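Cable rules for a shared bench with an arm and a tracked base?

Hortensia Llanos
We run pick-and-place trials on one table: a fixed gripper, a small tracked platform with bowls on it, and a pan of toy vegetables. I have to write the bench rules before December. Joint speed is already limited. What should the rules say about loose cables and about who may reach in? 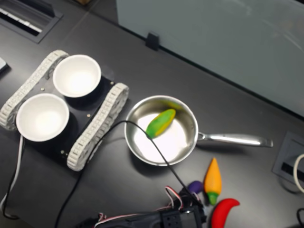 Bench layout, with a black cable over the pan rim and the right track.

Kistarar
Just tape everything down. Works for us.

Elfriede Rathjen
Tape is fine for fixed runs. It does nothing for a cable that crosses a track, and yours does. Our rules at Flokon:

No cable over a track or inside the reach of the gripper unless it belongs to the gripper. Those get a strain relief and enough slack for full travel.
Tracked base powered off while the arm is being taught.
Hands in only after the stop is pressed and the arm has been still for 3 seconds.
Keep 400 mm clear around the base when it drives.

Treat the delay as a house rule. It does not replace a risk assessment. Check the wires at the gripper joints too, every 20 runs. We log that on the same sheet as the stop test.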